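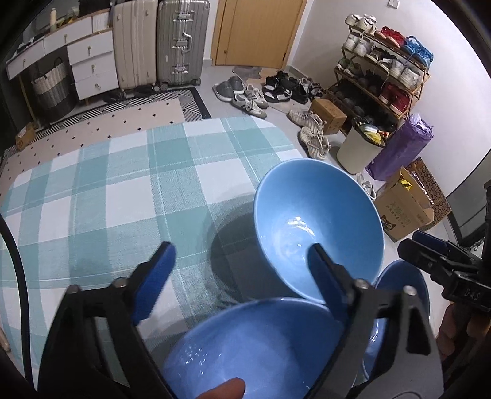

Blue bowls on the checked cloth, with the rug and the white drawers behind.

Brustitz is a one-room apartment at the back of a building on Wragg Street. It has 226 square feet of floor, and everything we own is in it. This gallery covers the table and the wall behind it. The kitchen shelf and the bed have pages of their own, linked from the index.

We moved in one March with two suitcases and whatever fit in the back of the car. The table came later. It has rounded edges, which matter in a room where you walk past the furniture sideways. It is where we eat, fold clothes, wrap parcels and sort out the washing up. There is no counter next to the sink, so bowls get carried over to the table and back again.

The tablecloth was bought by the yard from Flukdale, a fabric store that has since closed its downtown branch. It is teal, pale green and white, in a wide check with thin white lines through it. We cut it ourselves and hemmed it by hand one evening. The hem is crooked on one side, and that side faces the wall when we remember. It goes in a warm wash and has kept its color well enough.

The bowls and basins are all some kind of blue. That was not planned. We bought the first one for hand washing and liked the size, and after that we kept picking blue when we needed another. They stack, and the stack goes on the floor at night. The big one does salad when people come over and sweaters the rest of the time (it gets scrubbed in between). The smaller ones are for rinsing rice, soaking beans and holding whatever is halfway through being peeled.

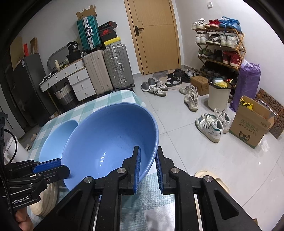 Storage is the main problem in a place this size. The white dressing table has five drawers, two wide ones under the top and three stacked on the right. One wide drawer is for papers and the other is for chargers and tape. The stacked ones hold socks, towels and tools, in that order from the top. We got it secondhand from a listing in Clilesden, and it went up the stairs in one piece with the drawers taken out. The mirror is separate and leans against the wall. We have never put it up, as the lease is strict on holes.

The suitcases stay out next to it, one beige and one silver-gray. Winter coats live in the gray one from April on. The basket under the dressing table takes scarves and anything that needs mending. Flat cardboard and boxes go up by the refrigerator until there is something to mail, and then we are glad of them.

The rug has a black-and-white border and small black diamonds in the middle. It is a little too large for the space and we kept it anyway. It makes the floor warmer in the morning, and the downstairs neighbors have stopped mentioning our footsteps.

Things we would still like to change: a lower shelf under the window, a better lamp over the table, and a proper hook for the bags, which end up on top of the dressing table most days.

Room 11 in the small apartments series. Next in the series: the Clilesden attic.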